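# The Trouble With Scoring a Tango

Sosina Adugna has judged ballroom for seven years, and she still can't tell me what separates a 9.25 from a 9.5. "You feel it," she said. I asked what happens when two judges feel different things. She changed the subject to shoes.

The Kudska Open drew 63 couples in October, and its organizers promised a new scoring system that would end the grumbling. I read all the rules. They define "musicality" by using the word "musical" four times.

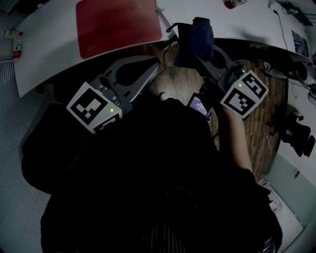 *A long white desk, a dark blue pouch and gray grippers in both hands.*

Arnout Timmermans, who coaches in Droltitden, likes the system. His couples placed well under it. Despina Perić's did not, and she paid $200 to appeal a foxtrot score. The reply ran to one line and thanked her for her passion.

I would take the new numbers more seriously if the judges had to explain them. The old sheets at least had a box for comments, even if most came back blank. The new ones have no box.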